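Picnic Cloths and Old Floorboards: a little gallery from the Pallau house

March 2018

We do love a checked cloth in this family, and after a long wet winter we couldn't wait for the grass to dry out, so we've been having our picnics indoors (with the good biscuits, naturally!). I've put a few notes together for those of you who kindly asked about the cloths and the floor.

Red and white is still my favourite, spread straight on the planks with the bare boards showing all round it.

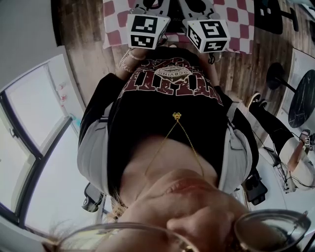

The boards were sanded back in October, which took two of us 4 days and more dust than I care to remember, and I'm ever so glad we left them without a carpet. Crumbs sweep up in no time, and a cloth gets a good shake out of the back door before it goes in the wash at 60... or cooler, if it's one of my grandmother's.

More cloths to come once I've ironed them!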